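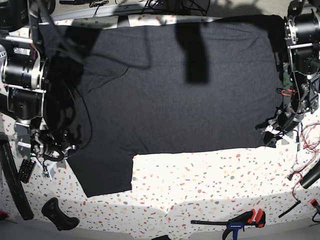 Why does a clothing exchange in a town this size need to shut at 4, a comment card asked in July, when the people with the most worn-out clothes are the ones still at work? We had no good answer, so most of this report is about what we did instead of having one.

December 7, 2022
By the Sanholm Clothing Exchange office
Home Programs Reports Give Contact

Progress report to the Girnero Fund, second half of the grant year

Hours. The exchange now stays open until evening two nights a week. Evening visitors bring less and take more, and we have decided to regard that as success. The morning crowd has complained that the good coats are gone by the time they arrive. They used to be the reason the good coats were gone.

Sorting. Our grant application promised "a streamlined intake process." At the time, intake was a hallway. It is still a hallway, but it has shelves, and bags are now opened the day they come in. Plain T-shirts remain the bulk of what we receive. We get far more than Sanholm can wear, and those too thin to hang go for cleaning rags. Wedding clothes also keep arriving. We have no plan for wedding clothes.

Mending. The repair class ran for four sessions. It was advertised as suitable for beginners, and beginners took us at our word. Hems went well. Zippers did not, and we have dropped them from the spring outline until we find a teacher who likes them.

Delivery. The arrangement with Oravec to carry surplus winter clothing to the county shelters started late, mostly over a form that each of us believed the other had signed. Pickups are regular now. The form is in a drawer, signed by both.

Records. We moved our donation log to Grokness, as agreed. The old log was a notebook, and it never asked anyone to reset a password. The new one does produce the reports you want, and we attach one under separate cover.

Money. We are under budget on hangers and over on heating. We ask to move the difference from one line to the other. Please let us know before the January order.

Still open: a second clothes rail, the leak over the children's section, and the wedding clothes.

Recent reports
Coat drive wrap-up
What we can't accept, revised again
Repair class: spring outline
Notes on the hallway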